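**Royer Bench Station: two-arm table unit for light cleaning and sorting work**

Product line: Royer
Supplied by: Vuliren
Software: Tradier control package
Status: available for evaluation; general orders open in March

## Overview

The Royer Bench Station is a two-arm unit intended for repeated tasks carried out at table height. Vuliren supplies it to laundries, canteens, small assembly shops and training centers that wish to learn, on their own premises and with their own materials, which chores can be handed to a machine at present.

Customers regularly ask whether the station will replace a cleaner or a line worker. It will not. In its current release the station performs a limited set of table tasks under supervision, more slowly than a trained person, and with results that depend on how the table is laid out. This page sets out what the unit can be expected to do and where Vuliren advises against its use.

## Tasks by level of readiness

| Task | Level | Remarks |
|---|---|---|
| Moving rigid items between trays | Ready | Items up to 600 grams |
| Sorting small parts by shape | Ready | Matte parts preferred |
| Wiping dry crumbs and dust | Ready with supervision | Operator checks the surface |
| Wiping small liquid spills | Trial | See below |
| Folding towels and cloths | Trial | Square items only |
| Folding garments | Not offered | |
| Washing glassware or knives | Not offered | |

"Ready" means that the task may be run as part of normal daily work. "Trial" means that the task is included in the software but is not covered by the performance terms of the purchase agreement.

## Wiping and cloth handling

Wiping a table is often named as the first chore a household machine should manage. It remains in the Trial group for several reasons. A cloth has no fixed shape, and the arm must find a place to grip it each time it is picked up. Thin liquid on a pale surface can be missed by the vision system, particularly at the edges of a spill, and a cloth that is already full will spread a spill over a larger area.

Teun Hoekstra, who leads application testing at Vuliren, recommends that customers assess wiping on three separate points: whether the arm holds the cloth through the full stroke, whether the main spill is taken up, and whether the fine spots at its edge are taken up. Current software is strongest on the first point and weakest on the third. A single pass or fail mark hides this difference and should not be used for acceptance.

Oil, syrup and cleaning concentrates are outside the scope of the wiping program. The wiping program must not be used on surfaces that will come into direct contact with food unless a member of staff cleans them afterward.

## Specifications

- Number of arms: 2
- Payload, each arm: 600 g
- Gripper type: parallel jaw, two fingers
- Cameras: one at the head position, one at each wrist
- Service interval: 2000 operating hours
- Stored task programs: 4, expandable with the Tradier package
- Operator controls: foot pedal and stop button

The table is not included. A matte, light-colored surface gives the best results. Two tables may be joined, provided that they are level with each other.

## Site requirements

The station must stand on a firm, even floor. The working area should be marked on the floor before installation, and cables should be routed away from the walkway. Persons other than the operator should remain outside the marked area while the arms are powered.

## Accessories

**Brisis cloth set.** Washable cloths for the wiping and folding programs. Cloths of other makes may be used, but thick pile affects grip and should be tested first.

**Replacement finger pair.** Supplied with fasteners and a hex key. Recalibration is required after fitting.

**Tradier task pack.** Adds program storage and a log of each run, including operator stops.

## Evaluation and ordering

Evaluation units are placed for a fixed term with operator training included. Applicants are asked to name one chore, describe how it is done by hand today, and state the result they would accept. Applications received by noon on Wednesday are reviewed the same week. Delivery, insurance and return transport are quoted separately.

## Wiping task 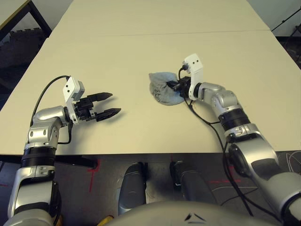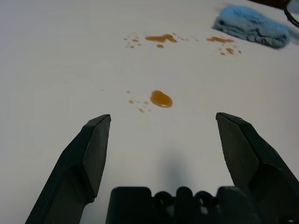 *Top: cloth held against the tabletop by the right gripper. Bottom: wrist view of amber-brown spots on the table, with a light blue cloth beyond them.*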